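Fulard adds small soft items to its hand-held gripper data set

Work on the bedroom portion moves to elastic bands and other goods that change shape when held

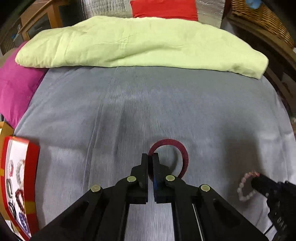 Staltine, which plans to train its own grasping model on the recordings, said by email that rigid objects had stopped being the hard part some time ago and that it had asked for more stretchable ones since January. Its engineers want examples in which the item deforms before it leaves the surface, a case they say their current model handles poorly.

Fulard has now recorded 3,317 episodes with its paired hand-held grippers, all of them in ordinary furnished rooms. The newest batch covers hair ties, which are sorted between a bed and a small box. Operators work with one gripper in each hand. Each tool carries its own camera, and the two video streams are stored together with finger opening and tool position.

Hair ties were selected for their range of surface and stiffness. A coiled band springs back when pinched and can stand upright on a sheet. A beaded one hangs in a loose loop and swings after it is lifted, so the controller has to wait or compensate before placing it. Both types are small enough that the fingers hide part of the item in the last stage of the approach. The model must then rely on what it saw earlier and on how far the fingers have closed.

The protocol allows 4 types of episode: single pick, single place, two-handed sort, and handover from one gripper to the other. Operators are told to vary the approach angle and to leave the bedding as they find it. Creases are kept. According to the collection notes, a flat sheet produced policies that failed on the first wrinkle, and the earlier flat-sheet episodes have been moved to a separate folder and will not be used for training.

Failed grasps stay in the set and are labeled as failures. An episode is thrown out only if one of the video streams drops or the position track is lost. Position tracking has been the more common cause, mainly when both tools are held low over a soft surface with few fixed features in view. Fulard has changed the start procedure in response — each recording now begins with a slow sweep of the room before the first grasp.

Labeling is done by Sivakumar, a contract annotation firm. Each episode is marked at 4 points: approach, contact, lift and release. Contact is the slowest to mark on elastic items, where the band may touch one finger well before the other. The firm has asked for a written rule on such cases. Until one is issued, annotators mark the first moment at which both fingers touch the item.

Plimard, the software package used to align the streams, received an update last month that corrects a timing offset between the left and right tools. Episodes recorded before the update are being processed again. The raw files are unchanged.

The next 2 item groups will be socks and charging cables. Fulard has not set a release date for the bedroom portion. Access for outside labs will be handled by request, under the same terms as the kitchen portion.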